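Grerklow arm, pre-run checklist
Grarnbridge shared workshop, bench 3
Checked by: Golnar Arabzadeh
Wednesday, June 16, 2021

POWER AND WIRING
E-stop cuts the motors: OK. Pressed it twice, once at rest and once mid-swing. Stops dead, love it!
Supply fuse seated: OK
Cable slack at the elbow: OK, but the tie is rubbing. Swap it before the weekend.

MECHANICAL
Base bolts tight: OK
Shoulder play: a tiny bit, same as in March. Fine for light loads.
Finger pads glued down: FIXED. The left one was peeling, so Esben stuck it back on and gave it 30 minutes under a clamp.

SOFTWARE LIMITS
Joint limits loaded: OK
Speed cap: 38 percent. Please leave it there until the new wrist is on.
Grip force cap: OK in the simulator, NOT YET on the real arm

SIMULATOR PASS
Fruit scene loads without errors: OK
Wrist view coming through: OK - and so much better than the old gray blobs. The big fruit has speckles and a red blush on its skin now, with the pale dish behind it.
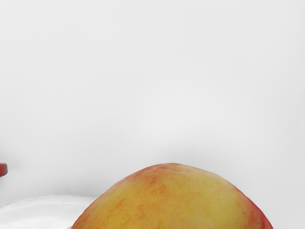
Approach height is still my worry. I'd like the hand to pause higher up before it comes down, so Esben is adding a stop point to the Gumlow script tonight.

PEOPLE AND SPACE
Tape line on floor: worn through near the door, needs redoing
Safety glasses on hook: OK, 2 pairs
Second person present for live runs: required, no exceptions

RESULT
Simulator runs: go ahead, have fun with it
Live runs: HOLD until the grip cap is tested and the tape is down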